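Search posts, people and tags
Search

Right, a thread about learning to swim at my age, as a few of you asked how it's going.

Signed up for the adult beginners' class at Mirkham baths back in June. There were 18 of us in the shallow end the first night, all clinging to the rail like it owed us money.

The teacher, Yvette Ross, had us blowing bubbles for most of an hour. I felt a right fool. Then I went home and slept better than I had in months.

Breathing is what gets me. Arms fine, legs all right, but the minute I turn my head I swallow half the pool. I've started practising in the washing-up bowl - my daughter has banned me from doing it when her mates are round.

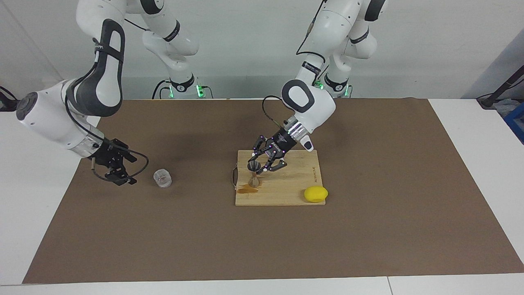 Cameron Tomoana replied to say I'm lifting my whole head up and that's why my legs sink. Keep one goggle in the water, he says, and breathe out the entire time your face is under.

Tried it at the 7am session, Cameron, and I got a full length!! Only 23 metres (Mirkham is an odd old pool, don't ask me) but I didn't touch the side once.

Goggles update: the cheap pair leaked, the dear pair leaked, and the ones out of the lost property box at Jutby leisure centre are perfect. Jutby is warmer too, but the parking's dreadful and the showers go off after about 17 seconds.

Next up is the deep end. I've been putting it off for weeks. Yvette says it's the same water and I know she's right, but my stomach hasn't caught up yet.

If anyone fancies coming along, the next beginners' course has spaces and you can pay by the week. Bring a coin for the locker, the old round ones don't work.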